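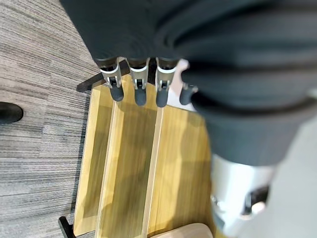

Siiri, the reading room is further along than I dared promise you last time, and most of your money has gone where we said it would: into wood, light and places to put things. I've fallen a bit in love with the light honey-colored wood (you warned me I would), and the stepped piece with the long channels running side by side is the one that decided it for me. It's plain, it's warm, and it makes the old gray metal cabinets look tired. So my first request is that the rest of the small pieces match it. Woo-jin has the color noted down and says he can get close with oil alone, no stain.

Where the money stands

The second payment came through fine, thank you! Out of it we've paid Tuominen for the shelving and Drandach for the electrical work. Drandach came in under the quote, mostly because the old wiring along the window wall was better than anyone had feared. Tuominen came in a little over, and that one is my fault — I changed the depth of the bottom shelves after they had started cutting. The two things very nearly cancel out, and I've attached both invoices so you can see the change order for yourself.

Still to be paid: the lamps, the long table, and the last bit of Woo-jin's hours.

What's done

The shelves are up on the window wall and along the short wall by the door. There are nine bays in all, which is what we drew, and every one of them is level now (the one by the radiator took three tries and some language I won't put in a report). The old cabinets have been emptied. Getting them empty was the biggest job of the whole period, much bigger than putting up shelves, and I should have allowed more time for it. People had been leaving things in there for years. We found board games with no boards, a stack of phone directories, and a very good set of drawing pens that I've kept for the room.

I sorted everything into keep, give away and throw out, and the keep pile shrank every time I walked past it. The give-away boxes went in two trips. The paper recycling went in more trips than that, and my back would like you to know about it.

We also decided to leave the gray striped carpet down. I know the plan said to replace it. Once the furniture was out of the way it looked perfectly decent, and the stripes do a nice job with the honey-colored wood. I'd much prefer to spend that line on a longer table, so please tell me if you object. I haven't ordered anything with it yet.

What's slower than planned

The lamps from Braltine are six weeks behind. They've been polite about it and they've offered us a different shade that's in stock, but it's a cold white and I really don't want it over the reading chairs. We're getting by with the ceiling lights and the windows, which is lovely at ten in the morning and pretty gloomy by late afternoon. I said we'd wait.

The long table is held up too, partly by me. Woo-jin Ha built a mock-up of one end from scrap so people could sit at it, and the knee room was terrible. He's moved the rail back and wants to test it again before he cuts the good boards. I think he's right.

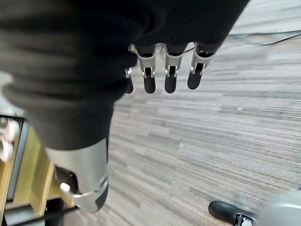

Will the room be ready to open in May? It should be, with the shelves, chairs and small storage in use and the table following after if Woo-jin needs the extra time.

Next on the list

Labels for the shelves come first, and I'd like them large and readable. I've tried the paper ones from Follamico and the corners lift, so I'll go with the card holders that screw on. Then the reading chairs need new feet, the door needs to stop sticking, and I want to settle what lives in the small wooden pieces before people settle it for me by dumping their keys in them. Pencils are my vote. Woo-jin wants to keep bookmarks and index cards close to the chairs, and there's room for both ideas.

Two things I need from you: a decision on the carpet money, and an okay to keep waiting for the lamps. A short email is plenty for either one. If you'd like to come by and sit in the place yourself, mornings are best for the light, and I can put coffee on.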